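Part 3: Setting Up Your Pantry List

OK, so you've got Cellitz installed and it opened without complaining (if it did complain, go back to Part 2 and do the restart again, I mean it). Now comes the bit I like best, which is getting your food into the thing! I've been keeping my own kitchen in it for a good while and I still get a little kick out of seeing the whole list scroll by.

You'll want a drink and an hour or so. My first go took 60 minutes and I stopped twice to throw out old spices.

Making a new list

1. Open Cellitz and pick New List from the File menu. Give it a short name. Mine is called Dundora, after the street I grew up on, but "Kitchen" is fine.

2. It'll ask how many lines you want to start with. The box says 34 and I've never found out why. Leave it alone, you can add more later.

3. Pick your units. I use grams for dry stuff and plain "each" for cans and jars. You can mix them in one list.

4. Click Save. Do it now, before you type anything.

Caution: The free version does not save on its own. I lost a whole shelf of beans this way (on the list, I mean, the beans were fine).

Note: A single list holds 500 lines. Mbali Mokoena wrote to me that she filled hers and had to start a second one for the freezer, and that works great. Just give the two lists different names or the search gets mixed up.

Adding your first item

Start with something small and easy. Please don't start with the spice drawer! Take one thing out, put it on a table where you've got some elbow room, and work from the label.

5. Click the first blank line and type what it is in the Name column. Use the word you'd use out loud. If you say "tuna," type "tuna," because that's what you'll be typing in the search box later when you're hungry.

6. Tab over to Size. Type the number only. For a 200 gram can, that's 200, no letters after it, or the totals at the bottom go blank.

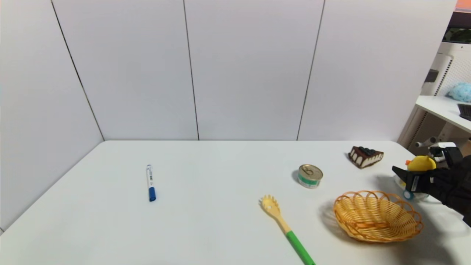

Fig. 3. A short pull-tab can, a good size to start with.

7. Tab over to Kind and choose Can, Jar, Box, Bag or Other. If you've got a lot of Others you can make your own kinds under Settings, and I'd wait until the end to do that.

8. Fill in the Best By column from whatever's stamped on the package. Month and year are plenty. If it says May, pick May from the drop-down and Cellitz will treat it as the last day of May.

9. Press Enter. The line turns gray, which means it went in. If it turns yellow you've skipped a column, so go back and look for the empty one.

Do the rest of that shelf the same way, and then save again.

Copying lines

Got six of the same tomato paste? Don't type it six times. Click the line, hold down Ctrl and press D, and change the Best By on the copy if it's different. If they all match, just put 6 in the Count column and move on.

Caution: Ctrl and D copies the note field too. Dinesh Bepari found that one for me after "open this first" turned up on every jar of Taşdemir pepper paste he owned.

If you're coming from Pustine

You can bring an old Pustine list straight in. Choose Import, find your file, and check the box for "first row is headings." The dates come across a bit scrambled in the version I have (I last tried it on 1/26/07), so look down the Best By column before you trust it. Everything else came over clean for me.

Part 4 is shopping lists, and you'll need at least one saved pantry list before you start it.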